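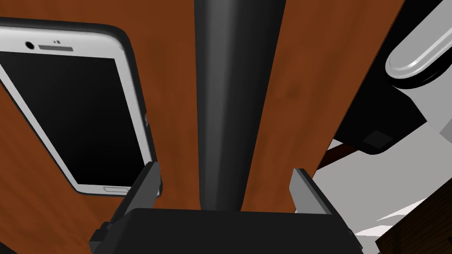

A reader in Kokier wrote in after my last post to say that she'd given up on sourdough rye twice and that both loaves came out like a wet doormat, so would I please stop making it sound easy. Fair enough! I did make it sound easy. I had just pulled the best loaf of my life out of the oven and I was in no mood to talk about the bad ones (there were plenty of bad ones).

So let's talk about rye properly, because I love this bread and I want more people to get to the good part.

The first thing is that rye doesn't behave like wheat, and if you've learned on wheat your hands will lie to you. With wheat you knead, it goes stretchy, you feel proud of yourself. Rye just sits there like mortar. I spent most of one November adding flour to rye dough because it felt too sticky, and every time I got a brick. It's supposed to be sticky! Wet your hands, wet the scraper, smooth the top with the back of a wet spoon and leave it alone.

The second thing is the starter. Mine is called Mulen, after the little mill where I bought the flour for its very first feeding, and it lives in the door of the fridge next to the mustard. For white bread you can get away with a sleepy starter and a long wait. For rye you really want it lively and good and sour, as the acid is what keeps the middle from going gummy. I feed Mulen 2 times the day before I bake, once after breakfast and once before supper, and then mix the dough with it the next morning when it smells sharp and fruity, a bit like apple cider.

My everyday loaf is all whole rye, water, salt, a big scoop of starter and a spoonful of dark molasses. Sometimes caraway, if my husband isn't looking. It goes into a buttered loaf pan and rises until I see tiny pinholes breaking through the top. Those pinholes are the best signal I know. Forget about it doubling in size, it probably won't. When you see the holes, get it in the oven, and if the oven isn't hot yet, oh well, next time you'll turn it on sooner. I still forget this.

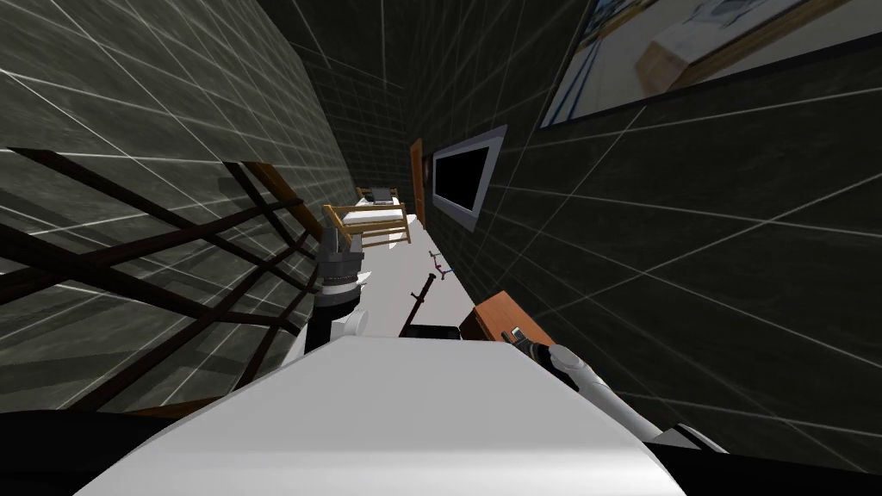 How long do you have to wait before you slice it? A full day, wrapped in a clean dish towel, and two days is even better. I know, I know. The kitchen smells amazing and there's butter right there. But a rye loaf is still setting up inside for hours after it comes out, and if you cut it warm the knife drags and you get a smear of paste on the blade. I think this is where a lot of "failed" rye comes from. I'd bet at least one of those two doormats would have been perfectly nice bread the next evening.

Flour matters more than I used to believe, too. I buy mine from Ultesitz, in the big paper sack, and it's coarse and grayish and smells like a barn in a good way. When they were sold out last winter I picked up a finer one from Yu (the corner market, where I also get my sesame paste) and the same recipe came out much denser and needed more water. Neither one is wrong. I just had to learn the second flour from scratch, which was kind of fun once I stopped being grumpy. If you change bags, hold back a little of the water and go by feel. You want thick frosting, or wet cement if frosting makes you hungry.

What to eat with it: cold butter and sliced radish with too much salt. Smoked fish. A fried egg on a slice toasted twice, since one round in the toaster barely warms it. My favorite right now is cream cheese and the sour plum jam I made last fall, the batch that didn't set and has to be poured. The stale end of the loaf gets crumbled, fried in butter with brown sugar, and put on top of vanilla ice cream, and if you only try one thing from this post I hope it's that!

Next I want to try a version with soaked, cracked grains in it. I've got a jar of them on the counter already, and Mulen gets its first feeding tomorrow after breakfast.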